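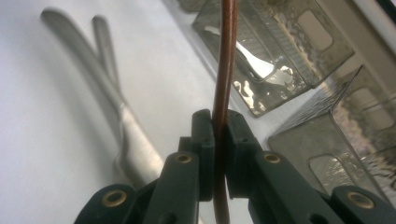

The Todbridge open day was two rooms and a corridor of posters, and the only thing I'd have driven 60 miles for was the hand-held gripper bench. Same fingers as the arm they run next door, but a person holds the tool. They let visitors use it for as long as the line allowed. The jaws are a symmetric linkage, dark green plastic, with a brass eyelet in each outer link and another near the top of each jaw arm. I asked whether those were plain bushings or just liners for a pin and got two answers from two people. The pads held a round cable without trouble when I had it. I'd like opinions on the linkage before I copy it, mainly on play at the pads after a few thousand cycles.

hnat_s
Posted 15 December 2018

Was the cable a task or just what they had on the table?

pustgate_mech

A task. Pick up, carry, lay down straight. Hnat Stetsiuk here by the way, for those who asked at the poster session. The cutlery was the other half of the bench.

hnat_s

Brass in printed plastic is fine if it's pressed in and reamed after. If they were set in with a soldering iron, expect them to be off axis. On a parallel linkage a small error at each pivot shows up as toe-in at the pads. I measured this on my own build, nine pivots, and reaming in an assembled stack fixed most of it. Print orientation matters more than infill.

Tametti

I disagree that it matters here. The operator closes the loop by eye. Toe-in you'd never tolerate on an arm gets corrected by the wrist without the person noticing. Then it goes into the recorded data as wrist motion, and the arm repeats it with different play. If they want transfer, they should publish backlash for both tools.

wasilewska_k

They gave a figure of 471 recorded episodes for the cutlery set. No backlash figure that I heard.

hnat_s

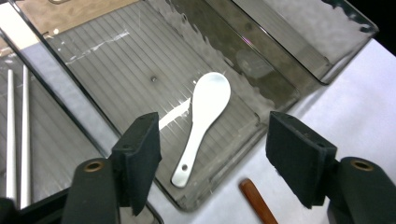 I was on the second tour, so I can add the part Hnat left out. The demonstrator's claim was that shiny, pale and see-through objects are where the failures cluster, and they made no effort to hide it. My turn was the spoon. It is glossy white ceramic with a small hole near the end of the handle, lying flat on a ribbed smoke-gray tray you can partly see through, and the glare on the ribs was brighter than some of the spoon. The chopsticks had a tray of their own. I went for the handle first and pushed the spoon twice before I got under the edge. The pads are flat and slightly fuzzy, and I couldn't tell if it was foam or rubber. Good friction, poor at getting beneath anything thin.

helju_koppel

So the finger shape is the problem and the lighting is a distraction.

pustgate_mech

For a person, yes. For a policy working from the camera, I'd say both. I could see where the spoon was and still missed.

helju_koppel

Thin stock on a ribbed floor should be the easy case. Drop a fingertip between two ribs and lift. Did anyone try a narrower tip?

Tametti

Only if the object crosses the ribs. Along them, you get nothing. And a narrow tip gives up the cable task, because a round section will roll off it.

wasilewska_k

Not with a shallow V in the pad. I've run that on tubing since March and it holds.

Tametti

No spare tips on the bench, so no. I asked about a fingernail on the pad edge and they said it catches on tray walls. Helju, did you get a pad width? I wrote down the jaw opening and nothing else.

hnat_s

No. I can email them, I have to write about the parking anyway.

helju_koppel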